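Atham Hand-Held Gripper, padded two-finger version
Sold by Laskowska. Part no. 48-B

A manual gripper for home and shared-workshop builds. The maker says the pads hold for 1000 grips. We haven't tested that and wouldn't plan a build around it. 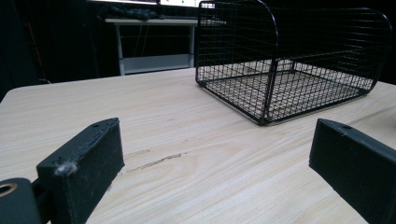
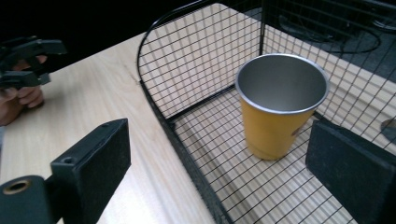
Black padded fingers, open, at the wire basket.

Pads: black, matte. They pick up lint, so keep a brush handy.
Not included: basket, cup, table, patience.
Works with: Cillel mounts, according to Cillel. Check the hole spacing first.
Load rating: none given. We asked in September.

Returns go to Dwight Nguyen at the Kuritz counter. Opened pads are not refundable.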